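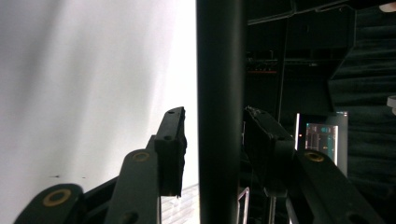 Slide 1. Dark Uprights, Bright Surfaces: Contrast in Shared Interiors
Speaker notes, Jultdale Buildings Forum, 13 July 2022

Leave the opening slide up while people find their seats. Begin when the doors are closed.

Good morning, and thank you for coming. The subject of this session is the point where a bright area of a building meets a dim one, and what stands at that point. On the slide it is a black pole. To the left of it there is a smooth white surface under strong light. To the right the interior is dim, with a dark horizontal member overhead. Most of what I have to say this morning concerns a boundary of that kind.

Pause. Ask how many in the room are responsible for a building with freestanding columns or poles. Wait for hands.

The session is in five parts. We will look at how people read a dark upright, then at white surfaces, floors, and the dim side, and finally at the survey form that Curell now uses in all its buildings. Questions may be held until the end, but please interrupt if a term is unclear.

Slide 2. Where this work comes from

Curell manages public halls and shared workspaces in and near Jultdale. Two years ago we began a review of every upright in those buildings that does not touch a wall. By upright we mean a column, post, pole, or stand that a person could walk into. The review recorded 737 of them.

We had expected a smaller figure. The drawings for the older halls show structural columns only, and they leave out everything added afterward – curtain poles, partition posts, display stands, the supports for temporary screens. A visitor makes no such distinction, and the review did not make it either.

Of the uprights recorded, 97 were placed in our first category, meaning that they stand directly on a line between a bright area and a dim one. Those are the ones discussed today.

Slide 3. Reading a dark upright

Show the slide with the two sketches side by side.

A black column in front of a white wall is very easy to see. The whole outline is available to the eye, from top to bottom, and a person approaching can judge its width without slowing down. The same column in front of a dark opening is a different matter. The outline weakens and the column joins the background.

Return to the opening picture if the projector allows. The left side of the pole is a clean edge against white, and there is a soft highlight running along it. The right side meets the darkness of the interior. A person coming from one direction and a person coming from another may have very different information about the same object.

Our review therefore asks surveyors to record each upright from at least two approaches. A single visit from the main entrance was found to be of little use. In the Busora building, one post was rated clear on the first visit and poor on the second, and both ratings were fair. The second surveyor had come in through the service corridor.

The remedy does not have to be elaborate. Three measures are permitted under the current guidance:

A contrasting band at two heights, continuous around the full surface of the upright.
A change to the lighting on the dim side, so that the background behind the upright is raised.
Relocation, where the upright is not structural and the owner agrees.

Bands are the measure most often chosen. Please note that a band on one side only does not meet the guidance, even where the other side appears to face a wall.

Slide 4. White surfaces

White backdrops and white walls are generally chosen to make a room feel larger and to spread light. They do both. They also have a cost, and the cost is paid by the person who has been looking at them.

Someone who has spent several minutes facing a strongly lit white surface needs time to adjust before a dim interior can be read properly. During that time the person is often already walking. Our guidance asks for a zone of middle brightness between the two wherever the plan allows one. In a large hall this may be a full bay. In a smaller room it may be no more than a gray return at the end of the wall.

A note on finish. Smooth white surfaces show very little when they are evenly lit, and shading at the margins is often the only sign of their shape. Where a white surface can be approached from the side, the end of it should be marked in the same way as an upright.

A note on cleaning. White surfaces next to a walkway should be inspected low down, where marks collect first. The Quispe cleaning schedule, adopted by all Curell sites, places this inspection at the end of each week. Staff have asked whether small marks are to be painted over. They are to be washed first and painted only if washing fails.

Slide 5. Floors

I will be brief here, as the floors working group reports separately.

Pale floors with some shine return light upward and produce streaks of reflection. In moderation this is welcome. Near the foot of a dark upright it can confuse the base line, which people use to judge where an object meets the ground. The surveyor should crouch and also stand, and should record the base as clear, broken, or lost.

Where the base is recorded as lost, a matte ring or mat is acceptable. It must lie flat. Loose mats were removed from the Busora building in the first month of the program and are not to be brought back.

Slide 6. The dim side

Allow extra time for this slide. It produced the most discussion at the previous session.

Dim interiors are often dim on purpose. Storage bays, backstage areas, and rooms used for projection have good reasons to be kept low in light, and the guidance does not ask for them to be made bright. It asks that the way in should be readable.

Begin overhead. A dark beam or frame across the top of an opening gives a useful signal that one area is ending and another is starting, provided that it can be seen at all. Surveyors should stand at the boundary and look up. If the member has lighter lines or edges, record them, because they help the eye to find its position. If it disappears entirely, record that as well.

Then work downward. The form has separate spaces for items at head height, at hand height, and at floor level. Please do not merge them. A dim interior surveyed with a single remark of "cluttered" or "clear" cannot be compared with anything later.

If asked about light levels: the program does not publish a target reading. Each site agrees its own range with the program office in Jultdale, and the form records the reading on both sides of the boundary. The difference between the two is of more interest to us than either figure alone.

Slide 7. The survey form

Hand out the printed form now. There are 100 copies on the table by the door.

The form is two pages. Page one covers the upright itself: height, width, color, finish, fixing, and owner. Page two covers the surroundings, in the order followed this morning – white or bright surfaces, floor, dim side, overhead members.

Points that are often missed:

The approach direction must be drawn on the plan, with an arrow.
Lights should be in their normal working state. Do not switch on additional lighting in order to complete the form.
Temporary poles are recorded even when they are expected to be gone by the next visit.
Color is recorded in plain words. Black, white, gray, and so on are sufficient.

The budget for remedial work in the present year is $1,840 per site. A site needing more should apply before the end of July with its completed forms attached. Applications without forms will be returned.

Slide 8. Questions

Leave the form on the screen during questions.

Likely question: are curtain and backdrop poles the responsibility of the hall or of the hirer? They are the hall's while they are standing in the hall. The hirer may be asked to supply bands.

Likely question: may a black column be painted white? Yes, where the owner consents, but the surveyor should first check what lies behind it from each approach. A white column against a white wall has gained nothing.

Likely question: how often is the survey repeated? Once a year, and again after any change to lighting or layout.

Close by thanking the Jultdale site for the use of the hall. Completed forms go in the tray by the exit, and blank copies may be taken away.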